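Right, I've finally cracked and started learning Sima, the card game my gran's whole village played. A thread, because I have feelings.

Bit of background: it comes from Taltard, there are no proper printed rules, and every family swears theirs is the real version. I've got 5 different sets written down and they can't even agree on who deals.

The basics are lovely though! You lay out a grid of cards face down, turn them over in pairs, and try to trap your neighbour's high cards before they get home. It sounds like a kids' game and then suddenly an hour's gone and you're all shouting.

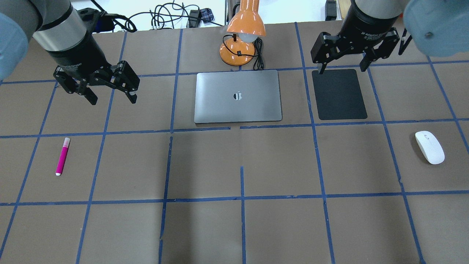
Scoring is where it goes a bit mad. You play to 384 (why??) and anything you're still holding at the end comes off your total. My worst finish so far is 73. We don't talk about it.

I've been playing on Monday nights at the café in Nevalgate, the one with the wobbly tables. They're a very patient lot. One couple have been at it since they were at school and they play so fast I can't follow half of it.

Also, there's a big meet-up in Bredthorpe in August and I've put my name down, which may have been silly. I still forget that sevens are wild on the second round (only the second round!!).

If anyone's family plays with the "sleeping queen" rule, please tell me how it works. I've had it explained to me twice, nodded both times and understood none of it.

Anyway, kettle's on, cards are out, off to practise my dealing.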